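Posted in: Workshop / Teardowns / Gallery

Inside the Old Office Tower

By Wanda Quintanilla, 19/02/2018

The Eridmont office closed its back room in October and sent us a desktop computer that had been holding a door open. Abimbola Ogunleye wanted it for parts. I wanted the door stop. We settled on taking the lid off and seeing who had the better argument.

The side cover came away after 12 minutes and one bad word. I'd set aside a jar for the screws, which is now a jar with screws from three other projects in it, so good luck to whoever puts this one back together. Abimbola says it will be me.
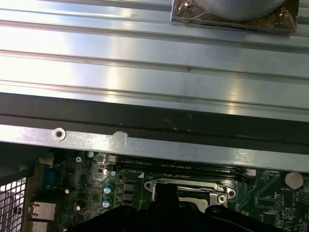

Ribbed metal up top, motherboard down below. The coin-cell battery is still in its holder, over on the right.

I've always liked the parts of a computer that were never meant to be looked at. Somebody had to draw every one of those ribs. Then somebody else stuck a label on the rail, and a third person peeled most of it off, or gave up trying; there's a white patch left beside the punched hole. The scratches come free of charge.

The memory slots are tucked in under the rail, where only people with very thin fingers are welcome. I have been told mine are "fine if you take the ring off."

More from the Garba Street bench next month, when we open up a printer that weighs over 94 pounds and has earned everything that's coming to it.

Contact the workshop | © 2018 Somatwood Repair Bench | Back to top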